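Reading time: 4 min

We use cookies to remember your login and to keep the boards running. By continuing to browse you accept this. Manage preferences

Skim coating over swirl texture ceiling, adhesion and mix questions

k_arruda
The house has swirl plaster on every ceiling downstairs. I want them flat. The kitchen goes first, then the hall. It's a hard finish with fine sand in it, painted at least twice. I scraped a test patch with a 6 inch knife and only the high ridges came off. A lead test on the patch was negative, and the lab result for asbestos came back clean as well.

Current plan: knock down the ridges, prime, two coats of setting compound, one coat of all-purpose, sand, prime again. Is there any reason to use plaster in place of joint compound?

jguimaraes
Wash it before you do anything else. Kitchen ceilings carry a grease film even when they look clean, and compound will fisheye over it. TSP substitute, rinse twice, let it dry overnight with a fan going.

On the material, setting compound is fine. Use the 90 minute for the first coat. The 20 minute will go off in the pan while you are still on the ladder. Don't leave out the first primer. Old flat paint pulls the water out of the mix and you get a weak layer at the interface.

Ademir Bittencourt
I disagree on the first primer. A standard drywall primer over old paint adds another film that depends on whatever is under it. If the paint is sound, scuff it and use a bonding agent made for plaster. If the paint is not sound, primer won't save it. Do a tape test: cut a crosshatch, press on a strip of duct tape, pull it off fast. Paint on the tape means you scrape.

Then use a real finish plaster. Two passes, troweled tight, with no sanding at all.

jguimaraes
No sanding if you have run a trowel for years. She is asking about joint compound, so I assume she hasn't.

k_arruda
Correct, I have not. I have taped and finished drywall in a garage and one bedroom.

Tape test done in 3 spots. Two clean, one lifted a flake the size of a dime near the range.

usha_s
I did the same job at our place in Brirwood last August. Notes, in case they help:

The area was 133 square feet. The first coat used far more material than the bag suggests, as the valleys in a swirl have to be filled before you gain any thickness. Plan on double the coverage figure for coat one, and the normal figure after that.

Spread the first coat in one direction and the second at 90 degrees to it. Check with a work light held flat against the ceiling after each coat. Overhead light hides everything.

Where the ceiling meets tall cabinets, stop the compound about 1/8 inch short and caulk the gap after paint. If you butt it tight to the wood it will crack along that line the first winter. The cabinets move with humidity and the ceiling moves much less.

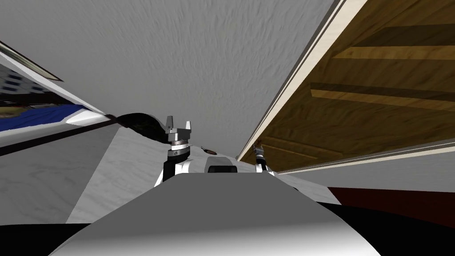 Does the caulk go on before or after the final primer?
After. Prime the compound, let it dry, caulk the joint, then apply the finish coats over both.

Ronaldo Miranda
Agree with usha_s on the gap, but a paper-faced tear-away bead gives a cleaner edge than stopping short by eye. Staple it to the ceiling along the cabinet line, fill to it, tear off the strip. Cost is negligible.

Ademir Bittencourt
A tear-away bead on an uneven textured surface will not sit flat. You would have to scrape a band down to the base coat first.

Ronaldo Miranda
Then scrape a band. Four inches wide, wet it with a sponge, carbide scraper. An hour of work for a kitchen.

k_arruda
I have trim at the top of the cabinets already, so I could also pull the trim, run the compound past the line, and put the trim back. Any problem with that?

usha_s
None, if the trim is nailed into the cabinet only. If it's nailed into the ceiling too, it will pull on the new skim when the wood moves.

jguimaraes
One more item. Scrape around the flaked spot near the range until you hit paint that holds, feather that edge with 200 grit, then spot prime with shellac before coat one. Don't skim over a loose edge. The compound shrinks a little as it dries and it will lift the paint with it.

k_arruda
Understood. Going with bonding agent, two coats of 90 minute, one all-purpose, trim off and back on. Will start with the hall closet ceiling as a test panel – it's small and has the same texture.

Ademir Bittencourt
Still the wrong material, but the sequence is sound.

Get new replies by email. Subscribe to the weekly digest. You can unsubscribe at any time.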